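Section 4. Loading and Using the Clothes Rail

This section covers hanging, spacing and removing garments on the Visach rail set. Assemble the uprights and the crossbar as described in Section 3 before continuing. The rail must be level and both end clamps must be tight before any weight is placed on it.

4.1 Items needed

Wire hangers, standard hook
Round tray or shallow basket for folded items
Soft dry cloth
Tape measure

Wooden and padded hangers may also be used, but the spacing in 4.3 applies to wire hangers only. For padded hangers, see the Hinwood insert supplied with the wide rail.

4.2 Preparing the rail

1. Wipe the rod from end to end with the dry cloth. Do not use wax or furniture polish. Hooks slide on a polished rod and the garments gather at the lowest point.

2. Check each hanger before use. Discard any hanger with a cracked coating or an exposed wire end.

3. Bend a distorted hook back to its original curve by hand. Do not use pliers on coated wire.

4. Place the tray on a flat surface to the right of the working area. Leave the space directly under the rod clear.

CAUTION: Do not load the rail beyond 37 pounds. Wet garments weigh considerably more than dry ones and must be spun or wrung out before hanging.

4.3 Hanging garments

1. Lay the garment flat and close one button or the top of the zipper, if there is one.

2. For narrow hanging, fold the garment lengthwise and smooth the fold with the flat of the hand.

3. Drape the folded garment over the lower bar of the hanger. Adjust until it holds its position when the hanger is lifted.

4. Hook the hanger over the rod from the front. All hooks should face the same way.

5. Repeat for the remaining garments, working from one end of the rod to the other. Keep long garments together at one end.

6. Keep empty hangers at the left end of the rod, where they can be taken without moving the loaded ones.

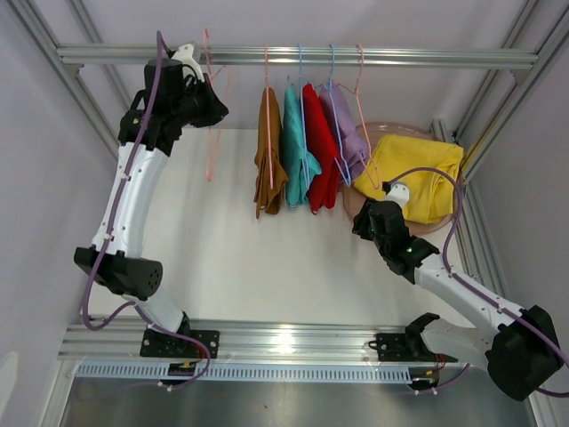

Fig. 4-1. Garments hung close together on pink and light blue hangers, with an empty hanger at left and a folded yellow garment on the tray.

NOTE: Close hanging is suitable for dry garments in short-term use. For airing or long-term storage, leave a gap of two fingers between hangers.

NOTE: Garments of strong color, red in particular, may transfer dye if hung damp against a lighter fabric. Hang new items separately until they have been washed once.

4.4 Removing garments

1. Hold the hanger at the neck, just below the hook. Do not pull on the fabric.

2. Lift the hook clear of the rod before moving the hanger sideways.

3. Support the garment with the other hand and slide the hanger out.

4. Place the garment in the basket. Heavier items go in first. Return the hanger to the left end of the rod.

5. If two hangers are caught together, take both off the rod and separate them on a flat surface.

CAUTION: Do not drag a loaded hanger along the rod. Wire hooks will mark the finish, and marks of this type are not covered by the warranty.

4.5 Using the basket

Garments may be sorted directly from the basket or folded first. Fill it no higher than twice the height of the rim. Sleeves and hems that hang over the side should be tucked in before the basket is lifted, as they can catch on the uprights.

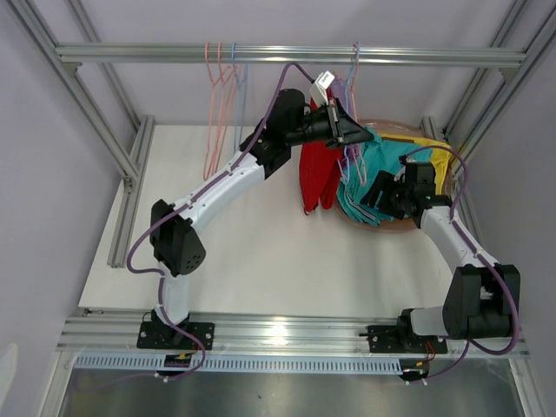 Can damp clothes be left in the basket overnight?
Damp clothes should be hung or spread out the same day. Fabric at the bottom of a full basket gets very little air and can develop a musty odor by morning.

4.6 Care and inspection

1. Check the end clamps after the first 49 days of use, and each December after that. Tighten by hand only.

2. Wash the tray in warm water with mild dish soap. Dry it fully before placing fabric on it.

3. Inspect the rod for sagging. Replace a rod that shows a visible bend with no load on it. The replacement rod is 62 inches long and is supplied by Sastry under the same part name.

Revision notes for this section: hanging order in 4.3 changed by Magdalini Deligiannis. Warranty wording in 4.4 checked by Pascal Baudry, April 11, 2019. For folding methods, continue to Section 5.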